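4.2 Opening and sorting the towers

Desktop towers made up the larger part of what came through the Ostanham workshop, 537 machines in all, and it is worth dwelling a little on how they were taken apart, for the order of work turned out to matter a good deal more than we had expected when we began. Following the practice already settled at Bruvville, each tower was laid on its side with the side panel taken off, so that everything inside could be seen and reached from above (Figure 3). Drive cages and brackets were dealt with early, as they so often sit over something else one would like to get at, and the cables were eased out of the way before anyone thought of lifting the motherboard.

Dumisani Motaung, who kept the workshop notebook, allowed 10 minutes for a tower whose drives were held by plastic clips and up to 45 for the stubborn ones held by old screws – a generous allowance, perhaps, but one we were glad of by September. Power supplies were set aside whole and never opened. Memory and processors went into separate trays, and boards with undamaged sockets were kept for testing, a habit we owe to our good friends at Makhubela.

Figure 3. A desktop tower on its side with the side panel removed, showing the power supply, motherboard and drive cage.

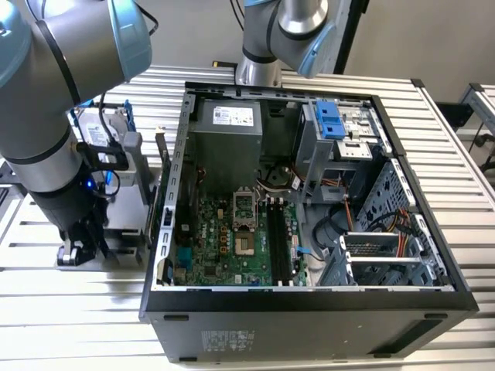

Why were the power supplies never opened?
Their capacitors can hold a dangerous charge long after the mains lead has been pulled out, so they were passed on whole to people equipped to deal with them.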